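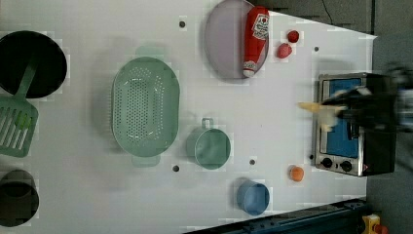
Teaching by hand and by remote: progress to the end of May

To: Hatsue Ebihara, Welleren
From: Masaru Tamura, Gruvlow project

The short version is that the arm now has 3,453 demonstrations to learn from, against the 2,000 we promised you. Before anyone orders cake, 384 of those were thrown out on review. Most of the rejects were mine. I have been asked to put that in writing, and I now have.

We teach in two ways. In the first, the operator takes hold of the arm and walks it through the job. This is quick to learn and hard on the shoulders. In the second, the operator drives it from a desk with the Vikard controller, which spares the shoulders and gives cleaner motion, once a person has stopped steering left when they mean right. New operators need two afternoons for that. I needed four.

The kitchen table remains our main setup. Pans, cups, toy food and a ketchup bottle on a plate give the arm plenty of shapes to be wrong about, and we shift the layout between sessions so it can't simply memorize where things live.

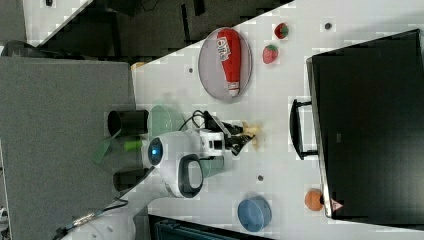

Kitchen table with the arm, gripper pointing toward a small pale yellow item.

Soft things are still the sore point. A hard cup forgives a sloppy approach, but a plush toy folds, leans and slides out, and every operator has a private theory about where to pinch it. We have settled on one rule, which is to grip low and close slowly. The theories continue over lunch.

Spending is on plan apart from replacement finger pads, where I was optimistic. The written guide for operators is 70 pages long and will be shorter before I ask anyone to read it.

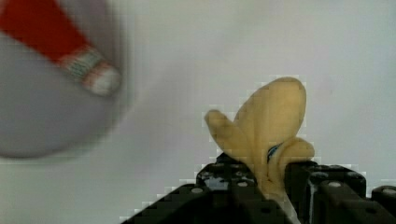

Why keep both teaching methods if remote control gives cleaner data?
Hand guiding is still faster for a brand-new task, when we don't yet know what a good attempt feels like. Once we do, we move to the controller and record the bulk of the examples there.

Next period we would like to add a second operator desk and retrain on the reviewed set only. I will also need a decision from you on the finger pads — preferably before the current ones wear through.

Gruvlow project office | Contact: Masaru Tamura | © Gruvlow | Back to top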